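Community Theater Boards > Musicals > Producing New Work

Topic: Our original musical, 4 weeks out, second act still has no ending. Talk me down

gallerybird
Posted 02/12/2024

OK so quick background. We're doing a brand new show, Trerus, book and songs by our own music director Trevor Staniforth. It's set in a river town the year the ferry stops running. Love the first act. Love it. The second act is a mess and we open in 4 weeks.

Trevor handed out a new last scene tonight. It's the third one. Cast was pretty quiet. Our lead has now learned two endings she will never sing and she was close to tears by the parking lot.

Do we freeze the script now? Or let him keep going? I'm the stage manager so techincally not my call but everybody keeps texting me like it is.

pitpiano_lou
Freeze it. Tonight if you can. An ok ending the cast knows beats a great one they're reading off their hands.

understudy_again
Disagree. The whole reason to do a new show is you get to fix it. If the ending's broken the audience will smell it, doesn't matter how well it's sung.

pitpiano_lou
They'll smell missed entrances too.

gallerybird
Can I add that the orchestrations aren't done either. We have 9 players and parts for the first act plus a piano score for the rest. Our reed player has been very nice about it. So far.

brassy_mcb
Reed player here (different theater, don't panic). Get them the parts. Even rough. I did a premiere at the Hegyi where the finale arrived at sitzprobe in pencil and I'm still mad. Key changed between the page and the singer. Half the pit went one way and half went the other.

footlight_dad
What's actually wrong with the ending? Hard to say freeze or don't freeze without knowing.

gallerybird
Fair. So version one, she leaves on the last ferry. Version two, she stays and there's a big group number. Version three, she stays but the number is cut down and she sings alone, reprise of the opening song, blackout. Two has the best tune in the show. One makes the most sense. Three is... short.

footlight_dad
One. With the tune from two. Done, send my check to the box office.

understudy_again
That was my thought too! Why can't the town sing it to her while she goes?

gallerybird
Because Trevor says the lyric is about staying. I said could you change the lyric. He said he'd think about it. That's where it sits.

pitpiano_lou
A lyric swap on a tune they already know is one rehearsal. New scene is four. Do the math and show it to him, nicely.

Long post coming from me, sorry, typing on break.

We did an original two seasons ago at the Arkita, called Ristis, not a huge house, and we had the same fight. What saved us was a cutoff date for words and a later one for everything else. Words locked first. Then keys and tempos. Then cuts only, no adds. Writer hated it for a day and then he was relieved I think. He got to stop.

Also we did a sit-down reading for friends, no staging, chairs and a piano, and asked them only where they got bored. Not what they'd change. People who get asked what they'd change will write you a different musical.

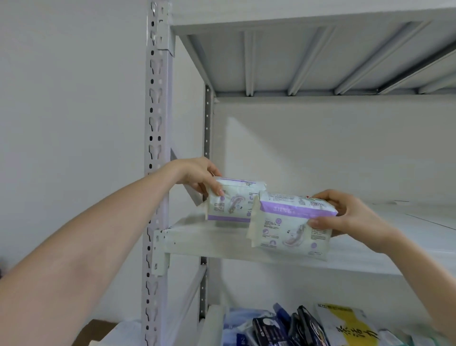
understudy_again says a reading this late would wreck the cast's nerves, and I'd agree if it was the full thing, but second act only? With a sandwich? I think you could get away with it — forty minutes and go home.

understudy_again
I did say that, and I stand by it. Cast is already wobbly. Now you sit them in front of people with a script that might change again? No.

pitpiano_lou
So use other singers.

understudy_again
From where lol

brassy_mcb
Every town has six sopranos with nothing on in February.

quietcue
Lurker, first post in ages. Has anybody talked to the lead? Not about which ending, just what she needs. I was the one learning versions back in November and what I wanted was someone telling me a date. Any date. I'd have sung the phone book if they promised it was the final phone book.

gallerybird
Ok that one got me. No, nobody's asked her straight out. I'll call her in the morning.

footlight_dad
What about money, are you on the hook for anything if it slips? Could you push a week?

gallerybird
Can't push. Hall's booked solid after us and we've already put 2000 into the set, most of it the ferry landing. Which by the way only makes sense if somebody gets on a ferry.

footlight_dad
I rest my case.

understudy_again
You built a ferry landing and he wrote two endings where she doesn't use it???

gallerybird
The landing came first. Don't ask.

pitpiano_lou
I would take that to him before anything else. Writers hear "it doesn't work" all day. "We have a dock and no one leaves from it" is a thing he can go fix.

understudy_again
Still don't love locking it. If he comes in next week with something wonderful you're gonna wish you'd left the door open.

pitpiano_lou
Then it goes in the next production. Shows get rewritten after they open all the time.

gallerybird
Update, sort of. Talked to the lead. She wants the ferry. Talked to the director, he wants the ferry and a words cutoff. Trevor is at the piano with the lyric and told us to leave him alone till tommorow's call. Reed player has asked what key. I said I'd get back to him.

brassy_mcb
Please not six sharps.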